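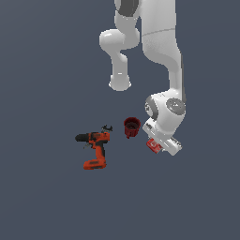
How long does it take to get a sourdough starter going from scratch?

Mine took 19 days, and I'd started shopping for a replacement jar by then.

I should back up. I've been baking the regular kind of bread for years (the kind with a packet of yeast and a loaf pan) and I was perfectly happy with it. Then in January my neighbor Stellan Lindqvist brought over half a rye loaf, still a little warm, with a crust that made an actual noise when I cut into it, and I lost my head completely. I ate most of it standing up at the counter with butter. He offered me some of his starter and I said no thanks, I'd make my own! I don't know why I said that. Pride, I guess.

So, flour and water in a jar. The first few days were exciting, lots of bubbles, and I ran around telling everyone how easy it was. Then on day five it went flat. It smelled like nail polish remover and had a layer of gray liquid on top, and I very nearly poured the whole business down the sink. Stellan told me to stir it back in, switch to rye flour for a while and quit fussing with it. The first big rush of bubbles is usually the wrong bugs anyway, he said, and the ones you want are slower to show up.

I moved the jar to the top of the fridge, where it's warmer, and fed it every morning before coffee. A spoonful of the old stuff, the same weight of flour, the same weight of water. I put a rubber band around the jar to mark the level. Some mornings it had crept up a hair and some mornings it hadn't moved at all, and my husband got a bit tired of hearing the daily report.

And then one afternoon I came home with the groceries and it had gone over the top of the jar and down the side of the fridge. What a mess. I was thrilled!

The first loaf was a brick, I'll admit that right now. I cut it after ten minutes, and the middle was gummy enough to stick to the knife. The second was better, because I let the dough sit until it was properly puffy and then left the baked loaf alone overnight. It had a decent crumb and a dark crust, a little sour but not enough to make you wince. We had it with split pea soup and there were two slices left for toast.

Things I'd do differently: use rye from the start, get a taller jar, and save the discard for pancakes (they're so good, a bit tangy, you hardly need syrup). I'd also skip the forums. I read one thread with 3,056 replies about whether tap water is okay and came away knowing less than before. I use tap water and it's been fine.

Next I want to try a loaf with caraway and orange peel, if Stellan will part with the recipe. He's thinking about it.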